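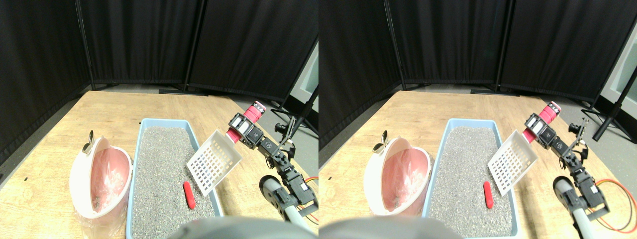 About Us

Denent builds and services household robot arms. Our first kit, the Cledari, is a tabletop arm set up to scoop cat litter. We sell it in two versions, one for homes and one for shelters and boarding catteries.

The company began as a repair bench for hobby servo arms. Customers kept asking for a kit that came with a job already worked out, and litter was the job they named most often. We took on a unit at the Morin industrial estate and have been there since.

What we work on

Most of our bench time goes into the grip and the scooping path. The arm is driven by servo motors and holds an ordinary slotted plastic scoop by the handle, so you can replace the scoop at a pet shop. We work with open trays of grey granular litter and with hooded boxes lined with a plastic bag. Hooded boxes are harder. The opening is narrow and the arm has to come in from the side, which is why the home version currently supports open trays only.

What you get

The kit includes the arm, a base clamp, a power supply, two scoops and a printed manual. Assembly takes up to 94 minutes with the tools supplied. The arm weighs 13 kilograms and needs a level table or bench. Trays and litter are not included.

The shelter version adds a longer cable set and an on-site visit from one of our technicians, who will set the scooping path for your own trays and show staff how to change it.

Service and parts

Every joint can be taken off and replaced separately. We stock 66 spare parts at Morin and post them across the country. If you would sooner have us do the work, send the arm in and we will quote before starting. Our Wastach service plan covers labour on the motors and gripper, but not scoops or damage from cleaning products.

Visits

The workshop is open by appointment. You are welcome to bring your own tray, emptied and rinsed please, and we will check it for size and colour contrast against the litter you use. Bookings for the next round of visits open in May.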